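Storing and reusing plastic containers: your questions

Last updated May 5, 2023

Do I need to buy matching storage tubs?

No. The people who sell matching tubs will tell you otherwise. We priced the Sullora pantry set in January and it came to 38 pounds for 7 tubs, which is a lot of money to keep rice in. Jars with lids that fit do the same job.

Is "food grade" on the label worth anything?

Something, but less than the size of the lettering suggests. It tells you the material is meant to touch food. It doesn't tell you how the tub will cope with the dishwasher, or with hot soup. Look for the small print underneath, and if there isn't any, be wary.

Plastum says its lids are airtight for life. Are they?

Whose life? We've kept 8 of them in the kitchen and two no longer click shut. Plastum did answer our email, with a link to the page making the claim.

Can I keep food in a tub that held something else?

If it held food, wash it and use your judgement. If it held paint, cleaning stuff or sports gear, keep it for pencils and screws. We know there are blogs that say a soak in vinegar fixes everything. We've yet to see one explain how they checked.

My tubs smell of curry. Will bicarbonate of soda help?

A bit. So will leaving them open on a windowsill, and that's free. The Lazaridis "odour tablets" did no better than the windowsill in our kitchen, though we admit one kitchen isn't much of a test.

Should I throw away scratched ones?

We stop using them for food and put them in the shed. Deep scratches are hard to get clean.

Does the Privlow swap scheme take odd lids?

It says so. The last time we tried, they wanted the lid and the tub together, so ring first and quote leaflet 3390, the one with the current rules.

Can tubes and cans with plastic lids go in the recycling?

It depends on your council. A mix of metal and plastic often has to be pulled apart first, and a logo with arrows on it proves very little.

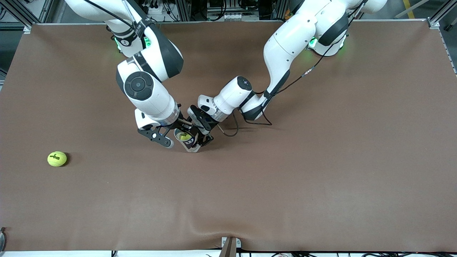
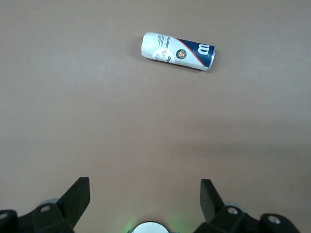
First picture: small see-through cup. Second picture: tennis ball can with a white plastic lid and a metal rim.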